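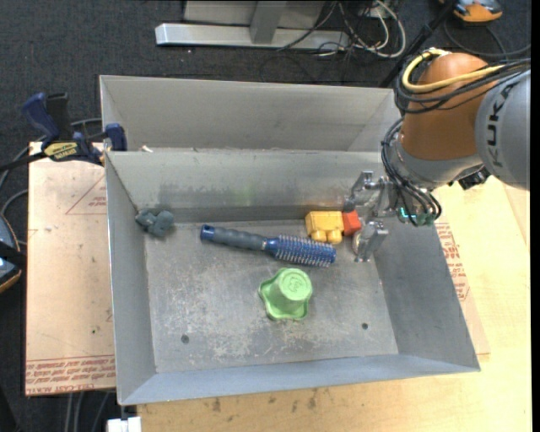
Vedetti opened its workshop to visitors for a day, and I went mostly to see the bin picking cell, which they are pitching to small warehouses as a starter kit. I run returns for a mail-order shop, so I spend my days looking at mixed boxes of odds and ends. The arm is a KUKA, and it works over two grey metal bins set one behind the other. The items are the right sort of awkward – a round hairbrush, a couple of toy pieces side by side against the back wall, a green plastic cup-like thing sitting upside down. I would have packed the bin fuller, but the mix is fair.

Jan 25, 2019
By Birutė Kütt

I stayed for most of the afternoon session. The software is the part Vedetti sells, and it was easy to follow on the screen. You pick a bin, draw the area to work in, and press start. Setting up a new bin took the presenter a few minutes.

Picking was steady but slow. Hard, blocky items gave it little trouble. Anything round took more tries, and pieces close to the wall were the worst. Twice the presenter had to reach for the stop button and start the run over. He was open about that, which I liked.

The kit price starts at 2,000 a month on a lease, and the arm is extra. Training is 400 per person. For a shop our size that is too much. A place with a night shift might see it differently.

I'd like to see it again in June, when they expect to have a new gripper ready. Until then I'd rate it good for testing, but not ready for my returns desk.

682 views | 14 shares | 3 comments

Related
Ozoliņš conveyor kit: six months in
A morning at the Platemex packing line
Label printers for small shops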